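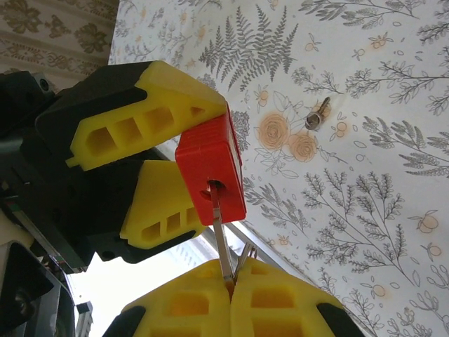 Two yellow-fingered grippers handling a key with a red plastic block.

Category: Meetings and Minutes
Reading time: 2 min

HALLOW HOUSEHOLD AUTOMATION WORKING GROUP
Minutes of the meeting held June 11, 2023

In the chair: Wanting Kang
Present: 12 members, as entered in the attendance book

1. Minutes of the previous meeting
The minutes were approved with one correction. Under item 4, "dishwasher loading" should read "dishwasher unloading."

2. Readiness of machines for household chores
The chair opened the discussion by asking whether the group was prepared to state, in its report to members, that machines can now do ordinary household chores. The general view was that it was not.

The group considered small two-handed tasks first, with keys as the leading case. It was noted that a key is thin, hard, and smooth, and that passing one between two grippers requires both to hold it at the same moment without twisting it. Rings and clips add to the difficulty, as they swing freely and may lie across the part to be gripped. Members agreed that such tasks are a fairer test than lifting boxes, and that they should stay in the report.

The Provska trial log was received. It records 1,075 attempts across all chores, of which 37 were set aside because the starting position had not been written down. The chair asked that no success rate be quoted until those entries have been reviewed. One member objected that the remaining entries were sound and could be reported now. The objection was recorded and the chair's request stood.

Folding towels was discussed briefly. It was felt that results on a clear table say little about a full laundry basket, and the section will be reworded.

3. Shop-floor work
A written statement from Potito was read. The firm considers machines suitable for moving parts of one known shape from one fixed place to another, and does not yet consider them suitable for sorting mixed returns. The group accepted the statement as a fair summary of that firm's experience. A request to extend it to all shops was declined.

There was some disagreement over speed. Several members held that a slow machine is still useful if it can be left alone overnight. Others replied that a machine requiring a person nearby saves no labor at any speed. The report will give both views.

4. Tănase proposal
The proposal for a shared list of test chores was taken up. Hanging a key on a hook, closing a zipper, and wiping a counter were accepted. Ironing was deferred.

Resolved: That the list be adopted for one year. Carried, with 2 opposed.

5. Actions
Wanting Kang to circulate the revised draft of section 2.
Provska to return the reviewed log entries before the end of June.
Potito to confirm that its statement may be printed in full.

6. Other business
The room booking for the next meeting is to be confirmed by the chair.

Minutes submitted for approval.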